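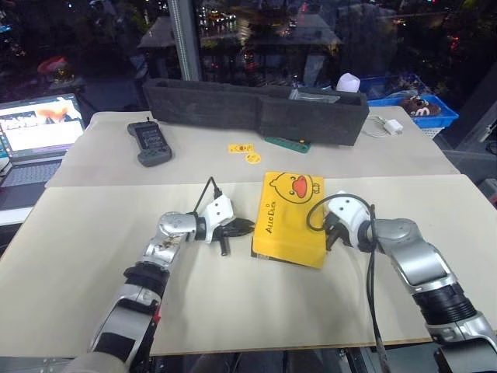
Grain direction, moisture and the flat carton: notes from the August trial

Flat folding cartons, the shallow kind used for puzzles, card sets, confectionery and children's stationery, fail in a few predictable ways. The lid panel bows. The long side bulges. The score line cracks through the ink and shows a pale thread of raw fiber. Most of the complaints that reach the Remardale plant under the heading "print defect" turn out on inspection to be one of these, and the press has little to do with any of them. This item covers what was changed on the Pement carton line over the summer, what the August trial measured, and what members ordering board should put on their specifications.

Background on grain

Paperboard is formed on a moving wire, and more of its fibers settle along the direction of travel than across it. The result is a sheet with two different stiffnesses. Along the machine direction it resists bending well. Across it, the same sheet can be half as stiff or less, depending on the furnish and the forming section. The fibers also swell mainly in width when they take up water, and change very little in length. A sheet that gains moisture therefore grows noticeably across the grain and hardly at all along it.

For a carton, the usual rule is that grain runs around the body, at right angles to the main body scores. This puts the stiffer direction across the panel, where the contents push outward, and it lets the main scores fold across the fibers into a defined hinge. A carton laid out the other way folds with less force and often looks better on the day it is made. It then bulges on the shelf, and the flaps lose their spring sooner.

With a very flat carton the choice is less clear. The top panel is large in both directions and has support only at its edges. Grain across the short dimension gives the best resistance to sag under a stack. Grain along the long dimension can improve the yield from a parent sheet, and for this reason it tends to appear in quotations without being pointed out. A buyer who has left grain direction off the drawing has no basis for a claim afterward.

Why heavy solid colors make it worse

A panel with full coverage of ink and varnish on one face has a moisture barrier on that face and open fiber on the other. When the humidity in a warehouse rises, the uncoated inside face takes up water first and expands. The panel curls toward the printed side, and the edges lift. When the air dries out, the inside face shrinks and the panel domes upward in the center. Bright single-color cartons with a small amount of line art are the most sensitive case, partly because coverage is close to total and partly because a uniform surface makes any curvature easy to see under store lighting. A busy design on the same board can have the same bow and pass without comment.

Cracking at the score is also more visible on solids. The outer plies are stretched when the panel is folded. If the board is too dry, the coating breaks before the fibers have delaminated enough to form a proper bead on the inside of the fold. Dark and saturated colors show the break at once. Pale colors hide it for longer, though the rub test finds it.

The trial

The Pement line ran two lots of the same flat carton through its standard die and gluer. Each lot was 800 cartons. The board grade, caliper, ink and water-based varnish were the same for both. Lot A was cut with grain across the short dimension of the lid. Lot B was cut with grain along the long dimension, which was the layout in use until this year. Both lots were glued, packed flat in cases, and held in the unconditioned end of the Başaran warehouse through most of the month. That bay has a dock door and sees the full daily swing in humidity. The conditioned bay would have produced a more flattering result and a less useful one.

At the end of the hold the cartons were erected, filled with a standard dummy weight, and checked against the existing bow gauge. The gauge is a flat bar with a fixed gap at the center; a lid that touches the bar or leaves more than the gap is a reject. Cartons with any visible break in the varnish at a body score were counted separately and are left out of the figures below.

Lot A gave 39 rejects for bow. Lot B gave 148. The lots were stored in alternating cases on the same pallets, so position in the bay is unlikely to explain the gap. Rejects in both lots were concentrated in the outer cases, where the stretch wrap had been opened for sampling. This is consistent with moisture pickup at exposed edges, although case-by-case readings were not taken and the point remains open.

Score cracking went slightly the other way. Lot B, with its long scores parallel to the grain, had fewer breaks on those scores. Lot A had more, nearly all at the two corners where the body score meets the tuck flap. The rule at those corners was found to be worn. It has been replaced, and a short run afterward showed no breaks, but that run was too small to report as a result.

Changes to the line

The Lot A layout is now standard for all flat cartons on the Pement line. Parent sheet yield drops a little on two of the current sizes. Those customers have been notified through their account contacts, and existing orders will be completed in the layout quoted.

Board is now left in its mill wrap until it has come to the temperature of the press room. The previous practice was to strip the wrap as soon as pallets came in from the truck. In warm weather the difference was small. In cold weather, the air next to a cold stack is cooled and its relative humidity rises, so the sheet edges take up moisture and go wavy within a short time. The acclimatization time depends on stack height and on the temperature difference, and the chart supplied by Cirari with its board has been posted beside the unwrap station. Members using a different mill should ask for the equivalent chart, as stack density varies.

Partly used pallets are rewrapped at the end of each shift. Printed sheets waiting for the die cutter are covered as well. Moisture content is read at the top, middle and bottom of the stack before cutting, with the meter set for the board type in use. A reading taken only from the top sheet is of little value, and the log form no longer has a space for it.

Glued cartons are packed on edge in the case where the case design allows. Packing pressure has been reduced. Cartons held too tightly take a set at the scores and then need more force to open on a filling line; cartons held too loosely relax open and fan out. The correct pressure leaves room for a flat hand at the end of the row.

Recommendations for specifications

State the grain direction on the drawing with an arrow, and state it again in words in the order. An arrow alone is sometimes read as the direction of feed.

State whether the inside face is to be coated. A light sizing on the reverse brings the two faces closer together in their response to humidity and is often cheaper than moving up a caliper. It can interfere with cold glue, so the adhesive supplier should be asked first.

Give the bow limit as a gap measured across a named dimension, on an erected and filled carton. Limits quoted on flat blanks do not carry over.

Ask for the moisture range at dispatch. Board that is acceptable for offset printing may be on the dry side for creasing, and the range should be agreed before the job is scheduled.

Keep retained samples from each delivery, wrapped, with the case label attached. Several claims this year could not be settled for lack of an unopened case.

Further work

The same two layouts will be repeated during the heating season, when the warehouse air is dry and the expected fault is a domed lid in place of lifted edges. A third lot with reverse sizing will be added if press time can be found. The full measurement sheets from August, including the score cracking counts, can be requested from the Remardale plant office. The Başaran bay will be closed for dock door repairs before the next trial starts, and incoming pallets should be booked into the conditioned bay until it reopens.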